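Grinureo toy library moves building bricks to three-bin sorting

4/6/20

The Grinureo toy library has changed the way it stores and checks its loose building bricks. Mixed tubs are being phased out and replaced by sets of open plastic bins, with the bricks separated mainly by color before they go back on the shelf.

The change applies to the general brick stock. Boxed kits with printed parts lists are not affected and will still be checked against the list at the return desk.

Under the old system, a returned tub was weighed, looked over for damage and put back into circulation. Weight proved a poor check. A tub could come back at the right figure with several large bricks missing and a handful of unrelated small parts in their place. Lorraine Ngata, who runs the returns desk, said complaints about incomplete tubs had grown steadily since August.

"People want enough of one color to build a wall," Ngata said. "They were getting a few of everything and a lot of odd pieces."

The new layout uses three bins in a row at the back of the sorting table, blue, yellow and red. Loose parts are tipped out in front of them and worked through from there. The bin color does not have to match the brick color. Barry Cropper, who wrote the sorting sheet, said matching was considered and dropped, as the stock includes green and orange parts with no bin of their own color.
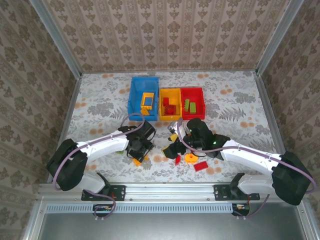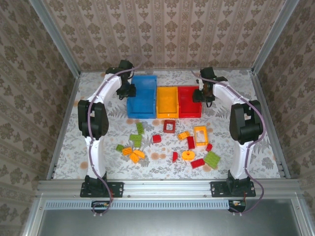

Parts are sorted first by color and then by type. Standard rectangular and square bricks go back into general stock. Window pieces, gears and other special shapes may be sorted with their color on the first pass but are pulled out on the second and bagged separately. Worn or cracked parts are set aside and recorded.

The sorting surface is covered with a patterned cloth. Cropper said a bare table had been tried and gave more trouble with rounded parts rolling off the front. The cloth is shaken out at the end of each sorting session and washed once a month.

The first full pass covered 1,000 parts. Of these, 47 were withdrawn for damage, most of them small bricks with split corners. A further 30 could not be matched to any set the library owns and have been moved to a spares drawer. Borrowers who recognize a missing part from a home set may ask for the drawer at the desk.

Bags for general stock will be made up in single colors where numbers allow. Red and green are in good supply. Orange is short, and will be issued mixed with yellow until more parts can be bought. Shinji Hirose is handling the purchase and has asked for quotes from two suppliers, Norell and Goodwin. No order had been placed at the time of writing.

Borrowing limits stay the same. A household may hold 3 bags of general bricks at one time, for the usual loan period. Bags should be returned tied, with the paper tag still attached. Borrowers do not need to sort or wash the bricks before bringing them back, but parts from other sets should be taken out if they are noticed.

Old mixed tubs still out on loan will be accepted as normal - they will be emptied and sorted on return, and the tub itself will be kept for storage. Deposits paid on tubs carry over to the new bags.

Questions about the spares drawer or about deposits can be put to Ngata at the desk during opening hours. The sorting sheet is posted on the inside of the storeroom door, and copies are available on request.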